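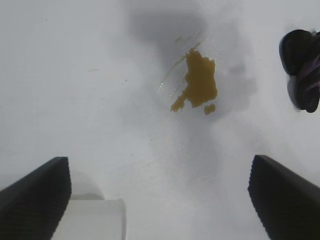 Kedimel 202 Matt White Worktop Coating

Two-part water-based coating for benches, shelves and worktops
Supplied by Rulladari

Product code: KD-202-W
Finish: matt
Colour: white
Pack: base and hardener, sold together

Kedimel 202 is a hard-wearing coating for indoor horizontal surfaces. It is intended for craft rooms, packing benches, stockrooms and utility areas where an ordinary wall or trim paint would mark too quickly. It may be used on bare or previously painted timber, MDF and primed metal. It is not suitable for floors, for outdoor use or for surfaces in direct contact with food.

The low sheen reduces glare under strip lighting. Matt finishes show rubbing more readily than satin ones, and a bench used for dragging heavy or rough items will polish in patches over time. Where this matters, use Kedimel 202 Satin, which is mixed and applied in the same way.

Preparation

Remove wax, grease and silicone polish with Vulura surface cleaner and allow to dry. Sand with 180 grit and vacuum off the dust. Fill dents before priming — the coating will not level over them. Bare MDF edges need two coats of primer, sanded between coats. Metal must be primed with a suitable metal primer and left overnight.

Mixing

Stir the base, add the whole of the hardener and stir again until the colour is even. Leave to stand for 8 minutes before use. Part packs should not be mixed by eye. Once mixed, the coating must be used the same day and cannot be stored.

Application

Apply with a short-pile foam roller. A brush may be used for edges and corners but will leave a slightly different texture. Two coats are required on primed surfaces, three over dark colours. Do not apply below the minimum temperature given on the tin, or in a damp room. Leave the first coat until it is hard enough to sand lightly without clogging the paper.

Light use is possible the next day. Full hardness takes longer, and during this period do not leave rubber feet, cutting mats or vinyl on the surface.

Cleaning and care

Wipe with a damp cloth and mild detergent. Cream cleaners and scouring pads will alter the sheen. Solvent marker can often be lifted with a little isopropyl alcohol; test on a hidden area first.

Pack sizes

1000 ml kit
40 ml touch-up kit, white only

Notes

The hardener was changed in November. Hardener from older kits must not be used with the current base. The lid label on current kits carries a blue stripe.

Trade orders are handled by Subramaniam. Safety data sheets are available on request and are sent with every trade order.

Page last revised 23 July 2021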